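Budget bras double : on part sur quoi pour un petit atelier ?

Forum > Automatisation et petites séries > Achats et financement
Septembre 2023

ustyna_z
Bonjour à tous ! Je lis le forum depuis un moment et je me lance enfin. Je tiens un atelier de reconditionnement de téléphones (on est 4, moi comprise) et je voudrais poser un poste à deux bras pour le test de charge : un bras tient le téléphone, l'autre amène le câble. On passe 200 appareils par semaine, parfois plus avant les fêtes. J'ai un devis de Pledelard pour la paire de bras avec les pinces, et un autre de Baltetti, moins cher mais sans les pinces ni la mise en service. Ma question est bête : qu'est-ce que j'oublie dans mon budget ?

femi.isah
Pas bête du tout ! Tu oublies les doigts de pince. Ceux livrés d'origine vont bien pour un cube de démo, mais sur un dos de téléphone ça glisse ou ça marque. Chez nous on a refait les nôtres trois fois avant d'être contents. Compte aussi les trays, les câbles de rechange (on en use un nombre délirant) et surtout tes heures à toi, que tout le monde met à zéro dans le tableau.

kumiko_f
+1 pour les câbles. Et demande à Baltetti ce que coûte la mise en service prise à part, chez eux c'est environ 4 000 euros d'après ce qu'on m'a annoncé au printemps. Du coup l'écart avec Pledelard fond pas mal...

I_Karpenko
Je vais être le rabat-joie du fil. 200 téléphones par semaine, un humain branche ça en quelques secondes chacun. Tu mets deux bras là-dessus, tu ne les rembourses jamais. Un banc avec des connecteurs fixes et un support bien fait, ça coûte dix fois moins et ça ne demande pas de recalage quand tu changes de modèle.

ustyna_z
@I_Karpenko je comprends, et si c'était seulement brancher je serais d'accord. Mais je veux enchaîner ensuite sur la mise en boîte, et là le banc fixe ne m'aide plus. Et puis j'ai une collègue qui fait ce geste toute la journée et qui a mal au poignet, ça compte aussi dans ma décision.

femi.isah
Ivan, ton banc, il faut le refaire à chaque format de coque. J'en ai eu un, il est au fond d'un placard.

I_Karpenko
Le mien tourne depuis des années avec des cales imprimées. On ne sera pas d'accord et c'est pas grave. Ustyna, fais au moins chiffrer les deux, avec le même nombre d'heures de réglage dans chaque colonne.

stefa_yur
Je débarque avec une autre idée : la location. Trekosden loue des postes double bras au trimestre, et si tu achètes après, une partie des loyers est déduite (fais-toi préciser combien par écrit, chez nous c'était flou). On a fait comme ça et ça nous a évité de prendre une table trop petite. Ah oui, la table ! Prévois large, entre les bacs, les boîtes et le rouleau de scotch qui traîne, on manque vite de place.

kumiko_f
Bonne idée la loc. Pour les pinces, regarde aussi chez Tkachenko, ils font du sur-mesure en petite quantité et ils répondent aux mails, eux :)

ustyna_z
Merci beaucoup, j'ai rempli une page entière de notes ! Je demande le prix du trimestre à Trekosden, je fais chiffrer le banc d'Ivan (si, si) et je reviens en novembre avec les montants. Je vous mets le genre de poste que j'ai en tête, dites-moi si vous verriez la table plus profonde.

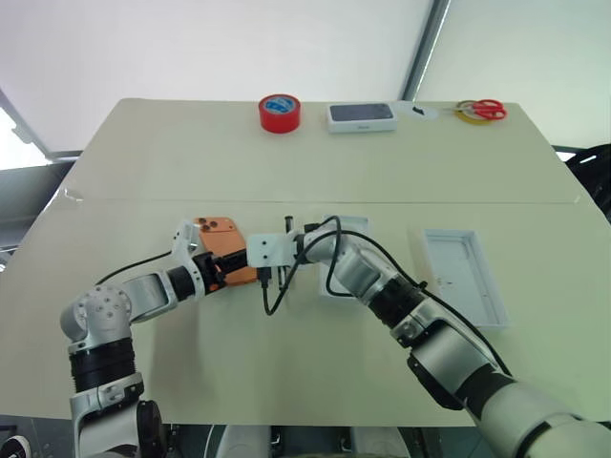
Poste double bras, téléphone dans une pince et câble de charge dans l'autre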